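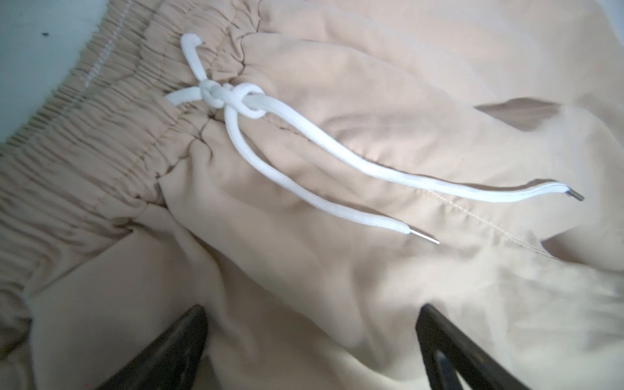
## 4. Recording Demonstrations: Garments With Drawstrings

This section applies to the Brolau teaching station when it is used with the Konberg hand controllers. Complete Section 3 (Homing and Workspace Limits) before starting.

### 4.1 Preparing the garment

1. Lay the trousers on the table with the front facing up. Creases in the leg and front panels may be left as they are.
2. Bring both ends of the drawstring to the outside of the waistband. The cord may be tied in a loose knot or left untied, as stated on the task sheet.
3. Check that the metal tips are lying on top of the fabric and are not caught in a pocket or fold.
4. Open the wrist camera view on the operator screen. The knot and both cord ends must be visible before recording begins.

**Note:** Light-colored fabric can appear nearly white under the station lamp. If the stitching near the pockets can no longer be made out, lower the lamp one step and check the view again.

### 4.2 Taking control of the arm

1. Hold the controller in a relaxed position and press the side button once. The status light changes from amber to green.
2. Move the controller slowly in each direction and confirm that the arm follows.
3. Squeeze the trigger fully, then release it. The gripper should close and open without delay.
4. Bring the open fingers to a height of 8 cm above the fabric. This is the start position for every recording in this section.

**Caution:** Keep hands and loose sleeves outside the marked area while the status light is green. A second person must not adjust the garment during teleoperation.

### 4.3 Recording

1. Press **Record** and wait for the tone.
2. Approach the cord from above, with one finger on each side of it. Do not drag the fingertips across the waistband; gathered fabric is easily picked up together with the cord.
3. Close the gripper on the cord only. Pause briefly before lifting.
4. Carry out the task as written on the task sheet, at a steady pace. Small corrections are acceptable and should be left in the recording.
5. Open the gripper, return to the start position, and press **Stop**.

A recording longer than 60 seconds is closed automatically and marked incomplete. Incomplete recordings are kept on the station – they are not sent to Prurnance for training unless the supervisor releases them.

### 4.4 Between recordings

Lift the garment, shake it out, and lay it down again at a different angle. Change the position of the cord ends each time. A full set for one garment consists of 18 accepted recordings.

**Caution:** If the cord becomes caught between the fingers, do not pull on it. Press the side button to release control, wait for the amber light, and open the gripper from the operator screen.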